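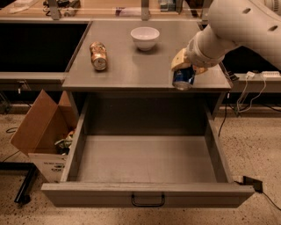 What happens to our cans? A term project on recycling in a shared student house

Why I picked this

I live in a house with five other people and we argue about the bins more than we argue about rent. When our tutor, Colin Tindall, said the term project could be on anything to do with waste at home, I had my subject before he'd finished the sentence. I wanted to know how many drinks cans our street gets through, how many end up in the right bin, and whether a bit of nagging makes any difference.

My first plan was to do the whole of Grondgate. Colin talked me out of that (thank goodness), so I stuck to one end of Rajput Street, which is nearly all student houses and has the recycling point on the corner.

How I did it

I knocked on doors with a clipboard and got 24 households to say yes. Each one got two bags from me, one for cans that would have gone in the recycling and one for cans that would have gone in the general rubbish. I asked people to be truthful and not to turn into saints just for the study. The bags stayed for 2 weeks and I picked them up on collection night, which meant a lot of walking about in the rain with clanking sacks.

Anselmo Rangel from my seminar group helped with the sorting. We did it in his garage with the door up, because old cider has a smell that gets into your hair. Everything went into a tally sheet, one line per house. We counted food tins separately and then left them out, as half the houses hadn't realised they were meant to save them.

After the first week I put a leaflet through every door. It just said which bin takes what, in big letters, with the collection day at the bottom.

What I found

We ended up with 600 drinks cans, a number so round that Anselmo made me count the last bag again. Over the whole fortnight, 60 per cent of them were in the recycling bag. I'd guessed higher! The first week was worse than the second, so the leaflet may have done something, but there was also a big match on in week one and three houses had people round for it. I can't separate those two things and I'm not going to pretend I can.

The houses that did best nearly all had a second bin in the kitchen. The ones that did worst had a single bin inside and kept the recycling box out the back, past the bikes. One lad told me he'd happily recycle if it didn't mean putting shoes on, and I think that answer is worth more than most of my tally sheet.

Crushed or whole?

This turned into its own little side question. Quite a few people squash their cans to save room, and I'd always been told you should. The council leaflet I had didn't mention it either way, so I rang Clutar, the firm that empties our corner point. The woman on the phone said they take them in either state but would much rather people tipped the dregs out first. Our house now does a quick rinse, apart from one person who knows who she is.

What went wrong

I lost one bag completely. It was put out with the normal rubbish by a very tidy housemate and went off in the lorry, so that house only has one week of figures. I should also have written the house number on the bags in something better than felt tip. And I never asked how many people lived in each place, so I can't say anything about cans per person, which Colin spotted in my draft straight away.

If I did it again

I'd give half the houses an indoor bin and leave the other half as they were, then compare. Perkix, the hardware shop by the station, said they might lend me some if I come back with a proper plan. I'd also try it in June, when exams are over and everyone is sitting outside with a drink, to see how different the numbers look.

My tally sheets and the leaflet are in the folder handed in with this report.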